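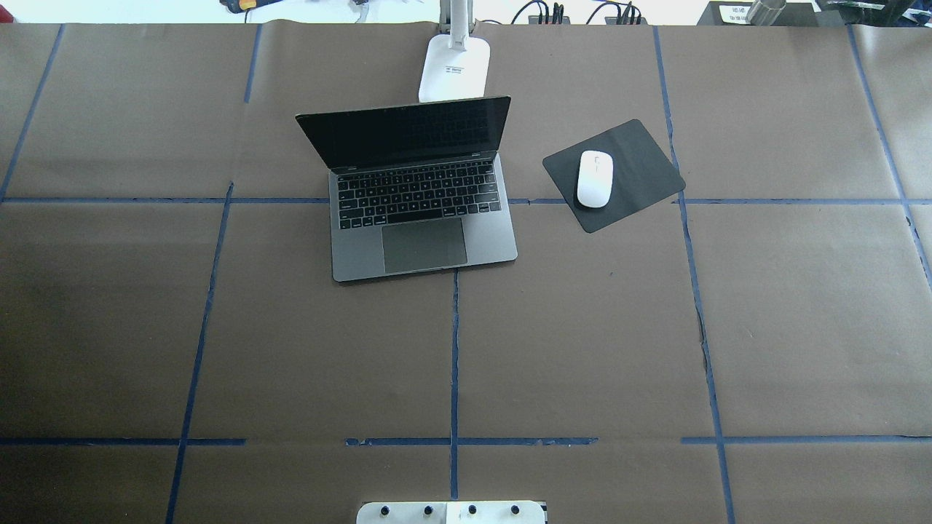
The desk-clearing bench at Padbridge, with laptop, lamp, mouse and pad on the taped paper.

The arm that wouldn't stop closing

A small failure on a small bench, and what it says about machines that are meant to share our desks

October 2022

The laptop job sounds like nothing. Tidy a desk. Lid down, mouse put away, lamp nudged back to where it lives. A person does it in the time it takes to find their coat.

At the Sindau workshop in Padbridge they have been trying to get a robot arm to do it since February, and for most of that time the thing that worried them was the mouse. Small, smooth, glossy, slides off its pad if you so much as breathe on it. The mouse was going to be the problem. Everyone said so.

It was the lid.

What happened, in short: on run 249 of the tidying routine, the arm reached over to close a laptop, met something it did not expect, and kept pushing. The lid was already most of the way down. There was a pen lying across the keyboard. The screen cracked along the hinge side, the laptop slid, the lamp behind it went over, and the arm carried on to the next step as if all was well. It logged the run as a success.

That last bit is the one that bothers people here. A cracked screen is the price of a cracked screen. A machine that breaks something and writes down "done" is a different sort of worry.

I went up expecting a grand lab and got a long room over a tyre fitter's, with a kettle and a strong smell of rubber. The test bench is an ordinary table with brown paper over it, marked out in blue painter's tape. The tape is how they set things out. Laptop across that line, mouse pad over to the right, lamp at the back. Lay it out, run it, lay it out again. By the time I saw it the lower line was torn and patchy in the middle, and no one had got round to replacing it. It had been on the list, they said. Long list.

The arm bolts on at the near edge. From there it has to reach out over the paper to get to anything, and the laptop sits well up the table with the lamp right behind it. So any shove on the lid goes straight towards the lamp. You see it at once when you stand at the bench. Less obvious on a plan.

So why did it keep pushing?

The control software, which the team calls Adeyemi, has a force limit. Sensible. If the arm feels more than 30 newtons at the wrist it should stop dead and wait for a human. Thirty newtons is the weight of a few bags of sugar, near enough, and for moving a mouse it is far more than you'd ever want. But laptop hinges vary a lot. Some are loose as a barn door. Some fight you. Early on, the arm kept tripping its own limit on the stiffer ones, stopping with the lid half shut, and each stop meant somebody getting up and resetting it. In one stretch they had 76 of these stops. All harmless. All irritating.

You can guess the next part. Someone raised the limit. Only for the lid step, only for a while, with a note in the settings to put it back. Then the stops went away and everybody got on with the mouse.

The note is still there. I was shown it. It says "temp".

Anyone who has worked near machinery will know this story in some other form. The guard that gets tied back since it catches your sleeve. The smoke alarm with its battery in a drawer. A safety stop that goes off when nothing is wrong trains the people round it to stop listening, and then one day to turn it down. Seventy-six false alarms is a lot of training.

There was a second fault, and it took longer to find. The success check. At the end of the lid step the arm was meant to confirm that the laptop was shut. It did this by asking where its own hand was. Hand low enough? Lid must be closed. On the bad run the hand was indeed low enough. It had got there by bending the screen round a pen. The camera at the head of the rig had a perfectly good view of the whole mess, lamp on its side and all, but the lid step never asked the camera anything. It was used for finding the laptop at the start and then ignored till the next step.

"Eyes open, not looking" was how one of the engineers put it. Fair.

Two faults, then, neither of them very clever. A limit set too high and a check that checked the wrong thing. Either on its own would probably have been caught. With the limit right, the arm stops at the pen. With the check right, the arm breaks the screen but at least says so and freezes, and the lamp doesn't get a second knock on the way to the mouse. Which it did, by the way. The arm swept across to the pad with the lamp lying half over the laptop and dragged the flex a good way along the table.

No one was hurt. No one was near. There's a rule about standing back during a run and it was kept, and the team is quick to say so. But the whole point of the thing, the reason a furniture firm called Fliltumeck has been paying for it, is that one day it would work in an office in the evening with people still about. Cleaners, late stayers, someone who has come back for their keys. A hand resting on a keyboard is softer than a pen.

I asked what the raised limit had been set to. There was a bit of a pause. Double, and then some. Enough to hurt fingers? Yes. Enough to break one? They had not tested that, obviously, and did not want to guess for a magazine. I didn't push.

What they have done since is plain stuff, and mostly cheap.

The limit is back to 30 and can't be changed from the settings page any more. It takes 2 people and a written reason. This has annoyed everyone, which I was told is the idea.

The lid step has been rebuilt so the arm closes in short moves, with a small rest between each. If the force climbs faster than a hinge should, it backs off and opens its hand. The stiff laptops still cause stops. Fewer, but they do. The stops now get written up one by one, and a model of laptop that keeps causing them goes on a list of ones the arm isn't allowed to touch. Nobody minds a desk with one lid left up.

The camera gets asked now, too. Before the lid moves: is anything lying on the keys? After: does this look like a shut laptop, and is everything else where it was? The second question is the harder one, and it's still not great. It has trouble with dark things. A black screen with the power off is a tricky object — a faint sheen along it, not much else — and on a black mouse pad the edges go soft in poor light. The near corner of the bench on the left falls into shadow and they have had false readings from there as well. So the check errs towards stopping. Slower runs. They've accepted that, for now.

And they clutter the bench on purpose. I liked this part best. For months the tests had been run on a clean layout, laptop and mouse and lamp, nothing else on the paper near them, becuase that was how the task was written. Real desks aren't like that. Real desks have pens on the keyboard, a receipt under the mouse, half a biscuit. So there is a shoebox of junk now and before certain runs someone reaches in without looking and drops whatever comes out on the table. The arm refuses a lot of these. Good.

I watched a morning of it. Dull, mostly. The arm goes out, hovers, thinks, comes back. Goes out again. It shut one lid so gently I missed it. On the next it stopped with the screen tilted well back and would not go on, and we all leaned in from behind the line to see why, and there was nothing on the keys at all. Reset. It stopped again. Reset. You could feel the room wanting to tweak something.

No one did. A line went in the log, the laptop was moved a finger's width, and they ran it a third time. It stopped again.

Fliltumeck has put back its office trial, with no new date. The firm's people came to see the broken laptop and, I gather, asked more about the log entry than the screen. They want every past "success" looked at again, all the way back to the first run, with a human checking the pictures against what the arm claimed. That work is a bit over half done. So far there are a handful of runs where the lid was left slightly open and marked closed, and one where the mouse ended up on the floor and was marked as put away. No other breakages found yet.

There's a wider gripe in here about how these things get reported. Small teams share their good runs. Speeds, counts, a nice clip of a lid coming down. The near misses stay in a notebook. The Padbridge lot have agreed to put theirs out in full when the review's finished, settings and all, including the note that says "temp". Some embarrassment in that. I hope other workshops read it, and go and have a look at what their own limits are set to.

The pen survived. It's in the shoebox.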